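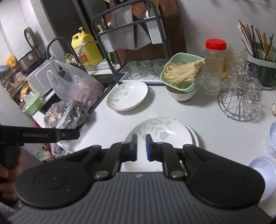
White plate with a thin brownish rim, on the kitchen counter.

Home | Sailing | Juniors | Club House | Contact

Filed under: Opinion, Junior Sailing

July 2022, by a member of the Pekstead sailing club

Our club has 71 junior sailors this season, and I am glad for every one of them. But I have an opinion which is not very popular among the parents, and I want to explain it with calm. I think that a child who is old enough to race a dinghy alone is also old enough to take care of this dinghy.

At Pekstead the children arrive, and the boats are already on the grass with the masts up. After sailing, the adults pull them out and wash them. When something breaks, a parent sends a message and another parent repairs it in the evening. I did it also, for two seasons, and I did it with pleasure. My daughter learned to tack very well, and she did not know how her rudder is attached.

Where I learned to sail, in Pralberg, we had only four boats for the whole group. If a shackle was lost, we did not go on the water until we found another one. I do not say that it was better in everything. We were often cold and we lost many afternoons. Still, we all knew our boats.

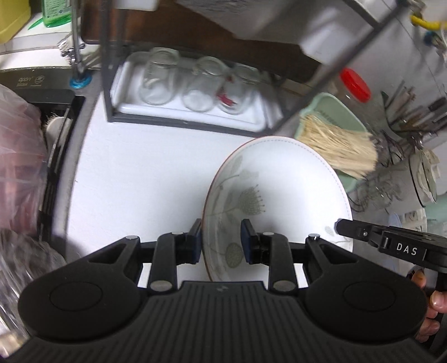
A dinghy is a simple machine, and most of its problems begin in small parts. The rudder, the boom and the mast foot all depend on a pin or a screw that a child can check with the fingers. I would like our juniors to get the habit of looking for such parts everywhere. In the photo, for example, each of the two black link bars has a large gray pin at its base, and there are smaller silver fasteners at the upper joints. A junior with a trained eye would notice them first, before the big pieces.

Some parents answer me that training time is short and expensive. They are right, the coach is with us only for 2 hours. Others are afraid that a boat will be badly rigged. For this I propose that an adult checks every boat before it leaves the beach, but does not touch it. If something is wrong, the adult says so and the child repairs it.

I would like to try this in August, when there is no regatta except the Flosto cup for beginners. We will surely start late on the first mornings. I can live with this, and I will bring the spare pins.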